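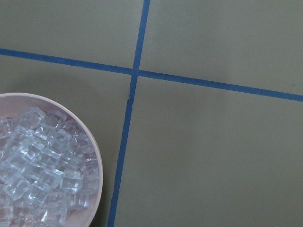
Our library branch spent most of last winter deciding whether to keep its quiet room. The room is small, has six desks and a heater that clanks, and on a good afternoon every chair is taken. The proposal was to knock down the wall and fold the space into the main floor, which would then be "flexible." I think that would be a mistake, and I think the word flexible has a lot to answer for.

I have used public buildings in this city for most of my life, and the pattern is familiar. A place that was built for one purpose gets renamed a hub. The furniture goes on wheels. A swim club, a chess group and a tax help desk are all told they can share it, and on paper they can. In practice the loudest use wins. A person who wants to read can't drown out a person who wants to rehearse a speech, so the reader goes home.

The case for open floors is usually made with numbers. The branch report said that 315 people came through the main floor in a week in May and that only 55 used the quiet room. Those figures are correct as far as I know. They also don't tell you much. Somebody who returns a book and leaves counts as one visit. Somebody who sits at a desk for four hours studying for a nursing license also counts as one visit. If you put hours in the table in place of heads, the small room looks very different.

Ayana Chala made this point at the public meeting better than I can. She drives a delivery route in the mornings and is working through an accounting course in the afternoons. She lives with five other people in a two-bedroom apartment on Nigatu Street. She told the board she had tried the coffee shop, her car and the laundry room of her building. The library was the only place where she could sit down without paying and be left alone. She spoke for two minutes and then had to leave for class.

The reply from the design firm, Vater, was that modern libraries handle noise with zones. You put soft seating here, group tables there, and a sign with a finger over the lips somewhere near the back. The Tekar branch across town did this four years ago. I went there on three separate afternoons. The silent zone is a carpet of a different color. On my second visit a man was taking a phone call in it, and he wasn't being rude. He had no way to know he had crossed into anything. A change in carpet does not stop sound, and it puts the job of enforcement on whoever is bothered enough to speak up.

A door does that job without anyone having to be brave. You open it, you notice the hush, and you lower your voice. Most adults and nearly all children understand this right away.

There is a fair argument on the other side. The main floor is crowded when school lets out. The teenagers who come in have nowhere else to go either, and they have been shushed plenty. I would like them to have more space. The basement meeting room, which holds 100 and sits locked most afternoons, seems like the obvious place to find it. The report gave the basement one paragraph and said staffing would be a problem. It may be. Thirteen weeks of construction would also be a problem, and that one got a full chapter with drawings.

I don't want every building to stay as it was. The old Junent gym was a gloomy place with bad showers, and the new one is better in every way I can name. But the people who planned the gym asked what the swimmers needed and built that. With the library, the planning began with a floor plan that could hold anything, and the readers were asked to fit in around it.

The board votes again next month. My request is a modest one. Keep the wall, fix the heater, and open the basement from three until six on school days for a trial year. If that fails, the wall will still be there to argue about.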